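Pusard Work Board, White
Stock reference 61

The Pusard board provides a pale, level surface for handling small articles on a dark bench or table. It is supplied to schools, workshops and laboratories through Kwok, singly or in packs of six. Covers and replacement boards are listed separately. 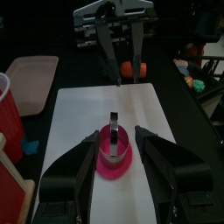
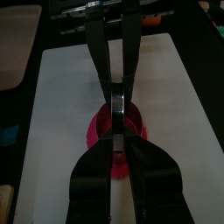 Round pink article with a metallic fitting.

Boards may be returned unused within 30 days of delivery. Orders of 300 or more are quoted individually. Enquiries should be addressed to Juwita Pillai, Supply Office, Kwok. Prices valid from 31/03/2018.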